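Grip width project, what we did and what came out of it

So our question was pretty simple in the end. If you record someone doing a pick-up with a hand-held gripper and train a policy on it, does it matter whether the fingers start wide open or half closed? Firdevs had noticed that the Ternley arm kept knocking things over on the way in, and I had a hunch it was copying our lazy half-closed starts (mostly mine, sorry).

We recorded 500 demos for each starting width, all on the same tabletop, all with me or Yiğit holding the gripper. Selim wrote the script that throws out any clip where the tracking drops, and after that we trimmed both sets down to 300 so the comparison was fair. I wanted to keep the extras but Hacer, our supervisor, said no, and she was right.

Training was the boring bit. We used the Nindudon code from last term with the default settings, apart from the image size, which we made smaller so it would fit on the lab computer. Two runs per set. I'd have loved more but Ertuğrul's group had the machine booked for most of March.

The wide-open policy was better! It lined up with the object before closing, and the knocking over nearly went away. The half-closed one came in crooked and then tried to fix itself at the last second, usually by shoving the thing across the table. It did do better on thin stuff like markers, though, and I still don't have a good explanation for that. Yiğit thinks it's only that the fingers have less distance to travel, so there's less time to drift. Could be.

One thing I'd change is how we checked the starting width. We did it by eye before each clip, and when I went back through the recordings my idea of "wide" had clearly crept in over the afternoon. A printed gauge would've sorted that out in a minute. 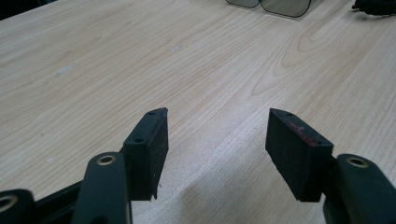
The other thing is the objects. We only had 13, and a lot of them were the same sort of grey plastic block, so I wouldn't trust any of this on mugs or cloth yet. Firdevs is keen to try it again with softer stuff next term, and I've left her the clips and my notes in the Ultari folder.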